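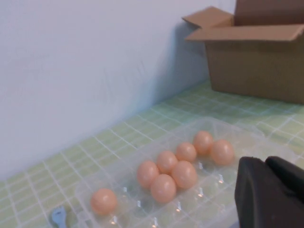 Trirnwood Breakfast Club — Kitchen Group

Minutes of the meeting held April 11, 2019, in the small kitchen at Trirnwood Hall

The meeting opened with tea and the last of the lemon loaf, and with warm thanks to everyone who stayed on after the previous breakfast to scrub the griddle, which has not looked so good since December. The minutes of the last meeting were read and agreed, with one small correction to the spelling of Hijazi.

1. Eggs and trays

Most of our time went on eggs, as it so often does. The group talked over the clear plastic trays and whether we like them better than the old cartons. The general feeling was that we do — you can look through the side and know right away if more are needed, and they rinse out easily under the tap. The one grumble was that people take eggs from wherever they please, so a tray soon has one egg off by itself at one end and the rest bunched together, and it becomes awkward to carry. It was agreed that eggs should be taken from the front row first and any stragglers moved in beside their neighbors before a tray is lifted.

It was also agreed to keep the pale green cloth with the white grid on the egg table. Several members said kind things about it, and it does cheer up a gray morning. 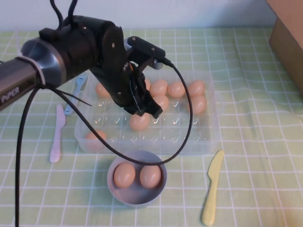
One member felt strongly that we should go back to cardboard, saying that plastic trays are slippery in damp hands and that a carton at least has a lid. There was a good deal of sympathy for this, and we went back and forth for quite a while. In the end the trays stay for now, with a dry towel to be left at the end of the table, and we will talk about it again after the next breakfast.

2. Supplies for the spring breakfast

We expect 60 guests. The order with Prernercombe Farm will be for 100 eggs, which leaves a comfortable margin for breakages and for anyone who would like seconds. Hijazi Bakery has kindly offered 13 loaves at the usual price, and the offer was accepted with pleasure. Pukora coffee will be bought again, as it was so well liked.

3. Bowls

The mixing bowls have been wandering off to other cupboards. All bowls are to come back to the shelf beside the sink after washing, please, with the big ones at the bottom.

4. Any other business

The left back burner is still slow to light. Doors will open at 7 for setting up, and members are asked to bring their own aprons.

The next meeting will follow the spring breakfast, once the dishes are put away.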